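Baxter Tenants' Group Questions Dishwasher Savings Claims

BAXTER — The Baxter Tenants' Group today asked Esell, the appliance supplier, to show its work on the water savings promised to renters in the Steden and Ultau buildings.

Esell's brochure says a household that switches from the sink to its countertop dishwasher will save 2,677 gallons a year. The group read the fine print. The figure assumes 10 full loads a week and a tap left running the whole time, which few people in a one-bedroom apartment would recognize as their own kitchen.

Group members kept water logs for 3 months in both buildings. Homes with the machine and homes without it ended up close enough that we would not bet a month's rent on the difference. A later Esell mailing lowered the promise to 2,373 gallons and gave no reason for the change.

"We have nothing against dishwashers," the group said in a statement. "We do object to a monthly rental fee sold on a number that moves."

The group wants the test method published before any more leases include the fee. Esell has said it will respond in December — we have heard that before.

Copies of the water logs are available from the group on request.

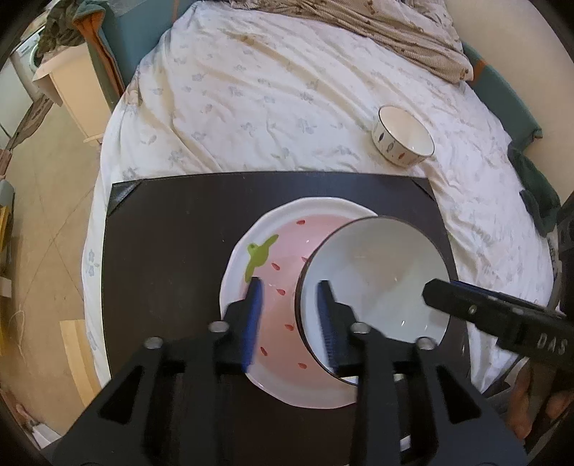
Filed under: Home & Kitchen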